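Preleck Tully kitchen task package
Demonstration and open day

Tully is a simulated kitchen for planning and testing household robot work. It comes as a ready-made room with an island, fitted appliances and a set of small objects, and runs on the Preleck Testell workstation.

Item no. 3968
Licence: single site
Task layouts supplied: 79
Support: by email or telephone

Open day, 30th October
Come and try the package at our Lavska showroom before you order. Guido Benedetti will run the demonstration and take questions afterwards. Each session covers loading a room, placing objects, running an arm through a task and reading the log. Visitors may bring their own task list — please send it ahead so that we can set it up.

Places are limited to 100. There is no charge, but you do need to book. Parking is behind the building, and the entrance is on the same side.

Island tasks
The session spends most of its time at the kitchen island, where the arm has to work near the edge of the worktop with tableware and other small items further back.

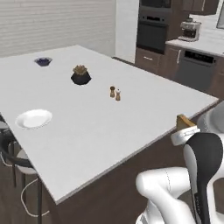
Tully kitchen, island layout: arm at the front corner of the worktop, beside a small wooden object.

Objects can be moved, swapped or removed between runs. The log keeps up to 4000 entries per task and can be saved as plain text. Customers who bought the August release can update without a new licence — quote your item number when you book.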